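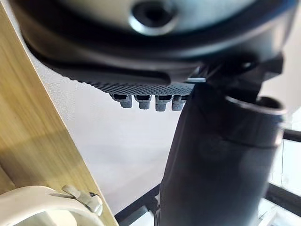 Vainio Cliva adjustable desk lamp, four months of use

Feb 1, 2022

I bought the Cliva lamp in October, when the evenings in my apartment became too dark for reading at the desk. Before it I had a clip lamp from Oltton for many years. It was a good lamp, but the spring in the clip became weak and every second evening it was slowly looking down at the floor. I paid 68 dollars for the Cliva in a small lighting store. The seller also showed me the Undel, which has almost the same shape and costs more, and I will compare them a little at the end.

The lamp comes in a flat box and you must put it together. There are two arms, a base, the head and a bag with screws. The instructions are only drawings, without words. For me this is fine, but drawing five shows the lower arm from the back side and I mounted it the wrong way the first time. If your lamp wants to lean backward, take the arm off and turn it. The small key for the screws is in the bag, and I advise you to keep it, you will need it again.

The light itself is the best part. There are three color settings, and the head has a touch button for brightness. The warmest setting is very yellow, too yellow for me when I read on white paper, but pleasant late in the evening. The middle one is marked 4000 K and I use it nearly all the time. It gives an even light on the whole notebook and does not make a hard shadow from my hand when I write. My right hand, I should say. If you write with the left, put the lamp on the other side. The coldest setting I tried two times and did not like.

At the highest brightness the lamp gives 1000 lumens according to the box. I cannot measure this, but it is enough that I turn off the ceiling light when I work. On the lowest step it is still a little strong for somebody sleeping in the same room. I wish there was one more step below it.

It remembers the last setting when you turn it off with the button. When you turn it off at the wall, it forgets, and starts again at full brightness with the cold color. I have a power strip with a switch under my desk, so for the first weeks I had this surprise every morning. Now I leave the strip on.

About the joints I have mixed feelings. The one at the head is excellent, it moves with one finger and stays. The joint in the middle was also good in the beginning, but after two months the upper arm started to sink when it was stretched out far. I tightened the screw with the small key, a half turn, and it was good again for some weeks. Then I had to repeat it. This is not a big work, but on a lamp of this price I expected more.

The base is heavy and does not slide. It takes more space than I thought from the pictures in the store catalog, and on a narrow desk it will be in your way. A clamp is sold separately. I did not buy it, my desk top is too thick.

The cord is 126 centimeters long, and this is my biggest complaint. My socket is behind the bookcase and the cord does not reach it, so I use an extension – not beautiful. Please measure before you buy.

Now the Undel. I used one for a week at my sister's home. Its arm did not sink in that time and the cord is much longer, but the light has only one color and the switch is on the cord, so you have to search for it under the papers. For drawing or sewing, where you stretch the arm far over the table, I would take the Undel. For reading and writing I prefer the Cliva and I would buy it again, maybe in white this time, because dust is very visible on the black one.

Four stars from five.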